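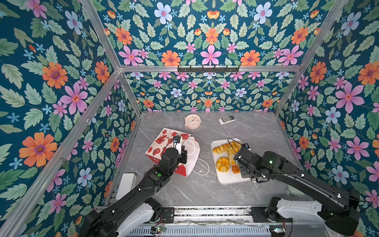 Getting the House Ready for Match Day

Kistow Home Notes
April 1, 2023

We are a soccer household, and on a big Saturday there can be more people in our living room than chairs to put them on. Over the years I have picked up a few habits that keep the place (and me) in one piece, and with the season getting to its nervous end I thought I would write them down before Kutavbridge play Torov and I forget everything I know.

Scarves and jerseys

Wash a team jersey inside out, in cold water, and keep it away from the dryer if there is a printed name or number on the back. Fabric softener is no friend to those letters either. Knitted scarves do best in a sink with a little mild soap. Roll them up in a towel, press down hard, and lay them flat overnight. I hung one up wet back in March and it is now long enough for two people, which my sister thinks is wonderful!

Grass stains

If someone in the family plays as well as watches, dab the stain with white vinegar and cool water, half and half, and let it sit while you put the kettle on. Then work in a drop of dish soap with an old toothbrush and wash as usual. Check before drying, and if there is still some green, go around again.
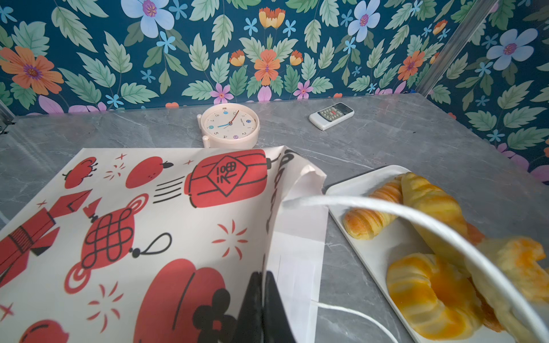 Kistow Home Notes, No. 63

Snacks that can wait

Extra time is hard on hot food. I like a slow cooker of chili, turned to warm before kickoff, with the bowls stacked next to it so people can help themselves without asking me where anything is. For the nuts, weigh out 100 grams of mixed nuts for each small bowl and keep the rest of the bag in the kitchen, or it will all be gone by the anthem. Cut vegetables stay crisp in a tub lined with a damp paper towel, and you can do those the night before.

Spills on the rug

Blot, please, and don't rub. A clean white cloth, cold water, and plenty of patience will lift most of a soda spill. For anything greasy, shake on baking soda, leave it until the final whistle, and vacuum. We have an old Fuchs rug that has been through two cup finals and a relegation, and it still looks respectable with the lamps turned low. 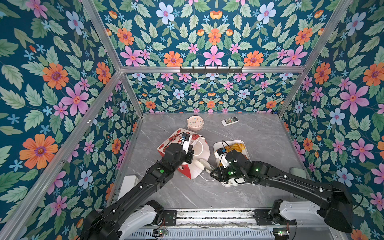 Flowered walls and an alarm clock

Muddy cleats

Let the mud dry completely, then bang the soles together outside and go at the studs with a stiff brush. Stuff the shoes with newspaper, loosen the laces all the way down, and keep them well back from the radiator. Change the paper before bed if it feels damp.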